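Quitting soda, month two

Quick one, typing this before work. I said in December I'd give up soda and I mostly have. Was at 2 cans a day, sometimes more when the Vasgate job was on and I was living out of the truck. Bad habit, had it since high school.

First couple weeks were rough. Headaches, crabby, snapped at Fatos over a parking spot. He was nice about it. Then it sort of let go and I quit thinking about it till mid afternoon.

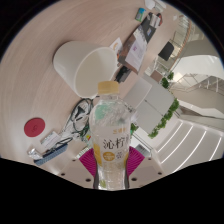 The afternoon is the hard part. Lunch wears off, everybody's slow, and the machine is right there by the stairs humming at you. Coffee doesn't fix it for me, I just don't sleep. So I've been trying swaps – the kind of thing in a clear bottle with a yellow cap and Chinese characters on the label, something you twist open and keep next to you. Having somthing to hold is half of it I think. Seltzer is ok. Plain tap water at 3 pm is a punishment.
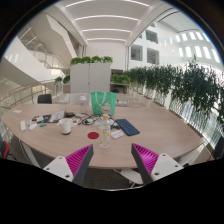
Also started walking at lunch. Out past Platberg and back up the hill, 81 steps at the end, I count them to keep from quitting. Clyde Tillman came along once and talked about his knee the whole way. Good company though.

Slipped up at Zupan's cookout. One root beer, then another. Too sweet! Which surprised me, I used to drink that stuff like nothing. Didn't finish the second one.

Money is nice too – I put the soda change in a jar and there's 200 in there now, counting a few bills I threw in when I was feeling proud. 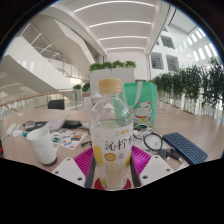

What I'm doing next

Keeping the walk. No soda in the house, still. Cutting the sugar in my coffee, 2 spoons down to one, wish me luck becuase that one I really like. Will post again when I'm back from Parkness.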